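Pre-Session Safety Checklist, Cell 2 – Memory Install by Remote Control
Checked by: Kelly Lockwood, Monday

Emergency stop, operator side: OK
Comment: Clicks in cleanly and resets without a fight. Love the new button!

Emergency stop, bench side: OK

Arm joints and covers: OK
Comment: Both arms gone over by hand. All the caps are tight – much better than in March.

Cable slack: WATCH
Comment: Move the left arm through its full reach before you start recording and keep an eye on the loop that runs to the back of the computer. I'd like another clip there.

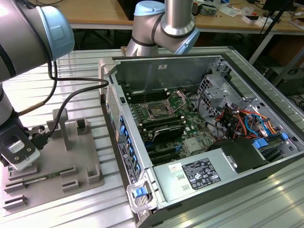
Gripper finger screws: OK
Comment: Snug. We're at 2,611 demonstrations on this set of pads and they get swapped at 3,000, so order now, please.

Computer power cord unplugged: OK

CPU socket: WATCH
Comment: Those pins bend if you so much as look at them. Keep the fingers well clear when the bracket is up.

Hand controller speed limit: OK
Comment: Set to low for new operators. Our Hutero trainees picked it up so fast, what a great group (one of them seated a module on her first try!).

Operator breaks: FIX
Comment: Last session ran 24 demonstrations with no pause. Tired hands teach sloppy moves. Timer goes on the desk before the next run.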